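2 min read

Thread on the gripper fault we chased at Skultex. Posting it in case anyone else runs long pick sessions on parallel fingers with a force limit set in software.

Symptom first. On the fruit basket task the fingers would close, report a good grasp, then open by themselves partway through the lift. No alarm, no entry in the fault list. The arm carried on to the place position with nothing in the fingers and logged a success.

It showed up in 14 runs out of 600. Low enough that the first few were written off as slippery plastic. The artificial fruit is glossy and the banana does roll, so that was not a stupid guess.

Lauri Lappalainen pulled the motor current traces. A slip looks like a slow decay with a bit of chatter. These were square: full holding current, then zero, then an open command. Something was telling the gripper to let go.

We swapped the gripper controller. Same fault. Swapped the finger pads. Same fault, as expected by then.

Next suspect was the cable. Urho Koskela flexed it by hand at the wrist joint with the fingers closed on a test block. On the 7th try the link dropped for a moment and the fingers opened. The connector had been strained every time joint six went past its usual range.

So, two separate problems. The cable drops the link. The Lornon driver, on reconnect, re-runs its startup sequence, and that sequence begins by opening the fingers to find zero. A bad connector became a dropped load.

The second one is the safety matter. Over a tabletop, a dropped mango is a nuisance. The same driver runs on the Bremness cell, where the part is steel and people reach in to change trays. That cell was stopped the same afternoon and stayed stopped until the patch was in.
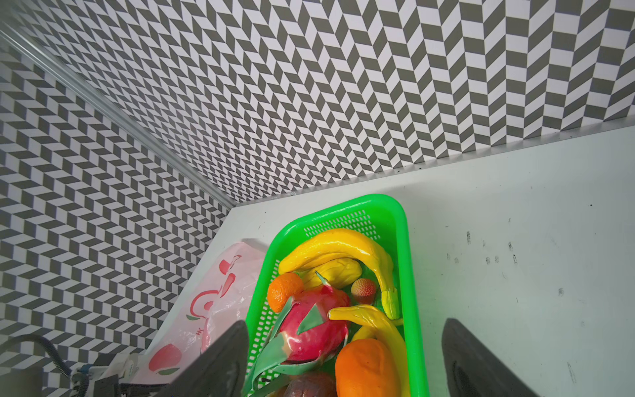 Skultex lab, January 30, 2022

Fruit basket task, wrist view, fingers on either side of the basket.

Changes made: new cable with a longer service loop and a clamp above the connector. Driver now holds last position on reconnect and waits for an operator before homing. Grasp is checked at the place position as well as at pickup – that alone would have caught the false successes.

Still open: the Jibrin logger timestamps lag the controller clock, so lining up the traces was done by eye. I want that fixed before the next long session.

If your driver homes on reconnect, unplug it with something soft in the fingers and see what it does.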